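Hesthorpe Home & Kitchen Board > Tableware > Coloured bowls, plastic or not, and do they stack

pollybrack
right so need everyday bowls for the new flat, four of us, two under ten. Want colours so each kid has "theirs" and the arguing stops. Been looking at the Berkomix ones, pastel, sold singly. Anyone had them longer than a month? Do they go in the dishwasher. Do they stain. Table is pale wood and I'd like it to look nice, not like a nursery

dunmow_dave
Had a set since March. Fine. Ours go through the dishwasher most nights, top rack. The pink has gone a bit orange inside from curry, the green not so bad. Wouldn't put them in the microwave, mine says not to underneath in tiny letters

tealeaf48
Disagree on colours for kids. We did this. Ended up with MORE arguing becuase the blue one was always in the wash. Get them all the same and be done with it

pollybrack
ha. yes can see that happening. But they've already picked in their heads, one wants blue, one pink, I'd have the green. Other half will eat out of the pan

G. Abdella
Pink, mint green and light blue is what we've got, and on a light beige table they look grand. Spread them out a bit, don't line them up like a shop. Blue in the middle for fruit or keys or whatever, other two either side. Takes 3 seconds and the table looks like someone lives there.
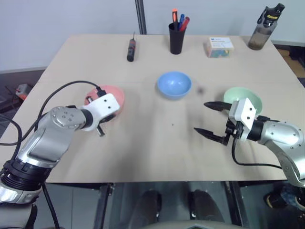 On stacking – they nest, but ours stick if you put them away damp. Leave them upside down on the rack first. And plain white walls do help, the colours would get lost against anything busy. We had a green feature wall before and the mint one just vanished.
Gemechu

tealeaf48
who keeps keys in a cereal bowl

G. Abdella
People with 7 sets of keys, tealeaf

morwen_k
Going to be the miserable one. Pastel plastic looks cheap after a year, end of. Scratches show, and once they're scratched they hold the smell of whatever was in them. I'd get the Bowen stoneware, seconds if you can find them. Heavier, yes, but you buy it once

dunmow_dave
Stoneware with two under ten?? We lost three in one weekend at my sister's. Hard floor. Not doing that again

morwen_k
Then teach them to carry a bowl

dunmow_dave
you come and do it then

pollybrack
Calm down you two. Floor is tile so I'm with Dave on this one. Maybe stoneware when they're teenagers

hobbin
Skipping the bowl war. Pale wood table, is it two boards joined? Get something on that seam before the kids start on it. Milk gets in and then it lifts. I use Skenitz hard oil, thin coat, wipe off, leave overnight, second coat. Little dark spots will sand out if you catch them early, 240 grit, go with the grain. Don't use the supermarket spray polish it goes patchy

pollybrack
It is two boards yes! faint line down the middle. Hadn't thought about milk. How long does a coat last

hobbin
Year or so for us, we're not gentle. Do a test patch underneath, it warms the colour up a touch. If you want it to stay really pale get the one with white pigment in

tealeaf48
or a wipeable tablecloth, a fiver

morwen_k
Tablecloth on a nice wood table, give me strength

tealeaf48
I've got 1000 better things to do than oil a table morwen

G. Abdella
Placemats. Cork ones. Sorts most of it, and you can still see the table. Grey smudges come off ours with a barely damp cloth and a drop of washing up liquid, dry it straight after. Wouldn't scrub at it.

pollybrack
OK so. Three bowls, blue pink and green, one spare blue for when the other's in the wash (thank you tealeaf). Oil for the table, cork mats. Will have a look at the Bowen seconds just for me, Morwen, and keep them on the high shelf

morwen_k
Sensible woman

dunmow_dave
Get two spare blues – trust me

hobbin
Open a window when you do the oil, and lay the rags out flat outside to dry, don't bundle them up in the bin. They can catch fire on their own, not joking

pollybrack
didn't know that, ta. Ordering tonight once they're in bed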